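HF 26: Controls and Displays
Handout for Unit 6, Manual Controls on Panel Boards
Prepared by Samah Slaoui and Sherif Sqalli
Room 413, Thursday section

Reading before lab: course reader, chapter on control selection. Bring the blank control survey sheet. Reports are submitted through the usual folder by the start of the next session.

1. Terms used in this unit

A control is any part of a panel that the operator moves in order to change a state. A discrete control has a fixed number of states. A continuous control can be left anywhere within its travel. The distinction concerns the part the hand meets, and says nothing about what the circuit behind it does. A continuous slider may be read by a circuit that recognizes only two levels, and a push button may start a process that varies smoothly for several minutes.

Travel is the distance or angle between the end positions. Resolution is the smallest change in setting that the operator can make on purpose. Feedback is whatever tells the operator that the setting has changed: the position of the part itself, resistance, a click, a lamp, a readout. Position feedback needs no power and should be considered first.

2. Linear sliders

A linear slider is described by its axis, its travel, the shape of its knob, and its scale. The scale may be printed, engraved or raised. Raised numerals keep their legibility after the surface has been handled, but they lose contrast under flat lighting when the numeral and the board are close in tone. White on dark teal is adequate at bench distance.

Two sliders may share one scale if they run parallel and the numerals lie between them. This saves panel height. It also brings in an ambiguity, as a reader who sees the numerals for the first time has to decide whether they belong to the slot above, the slot below, or both.
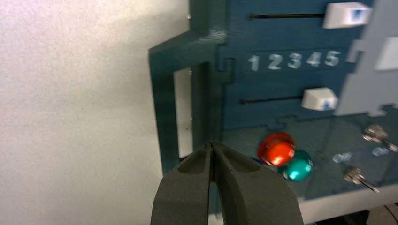

The index point must also be defined. On a wide rectangular knob, the operator may read the setting at the left edge, the center or the right edge, and the three readings can differ by a good part of a division. A mark on the knob face fixes this only if the operator knows that the mark is the index. In your reports, state which point you read from and keep to it throughout. Readings given without an index point will be returned.

Record a knob that stands past the last numeral as "beyond scale." Do not extrapolate.

3. Push buttons

Push buttons are discrete and, in the momentary type, carry no position feedback once released. Identification depends on location, color, size and label, in that order of reliability for a practiced operator. For a new operator the order is closer to label, color, location, size.

A diamond cluster gives each button a unique direction from the center and can be learned by touch. Color coding within the cluster is a secondary cue. Red and green hues should not be the only difference between two functions. Blue and yellow are separated more easily by most operators with color vision deficiency.

Domed caps guide the fingertip to the center of the button and tolerate an off-axis press. Flat caps are easier to press with the side of a thumb.

4. Toggle switches

A toggle is read by the direction of its lever. Labels should be placed on the side toward which the lever moves, so that the lever points at the word that applies. With "Off" at the left and "On" at the right, the lever is expected to move along the left-right axis.
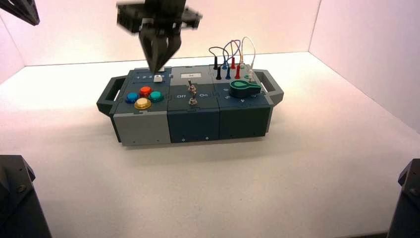
Figure 2. Task box with push buttons and toggle switches; "Off" and "On" flank the lower switch.

Where two toggles stand one behind the other and a single pair of words is provided, the survey sheet should list the pair under the toggle it is level with. The other toggle is entered as unlabeled. Whether the operator would extend the words to both is a matter for the discussion section of the report.

Spacing between toggles is set by the finger, with an allowance for gloves where these are worn. See the table in the course reader.
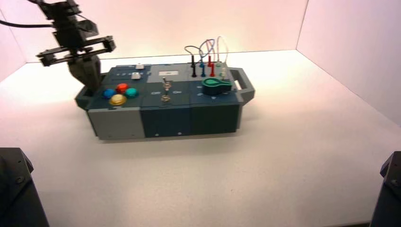 5. ROTARY CONTROLS

A rotary knob with a pointed end acts as its own pointer. The teardrop outline has one tip and one rounded end, so the setting can be read by eye or by touch with no added index line. A bar-shaped knob with two similar ends can be misread by a half turn and needs a mark on one of them.

State the direction of the tip as seen from the operator's side of the board. "Left" and "right" are acceptable for this exercise; use degrees clockwise from the rear edge if your group has chosen the long form of the sheet.

6. Lab exercise

Groups: Gumede and Amrani, bench 1. Tazi joins bench 2.

a) Enter each control on the survey sheet by module, working left to right.
b) Classify it as discrete or continuous.
c) Note the label, if any, and the position feedback available.
d) Complete 14 trials per person on the slider task, calling out the setting before moving to the next.
e) Propose one change to the labeling, with a sketch.

Marks are given for consistent terms and for a complete sheet. Speed is not marked.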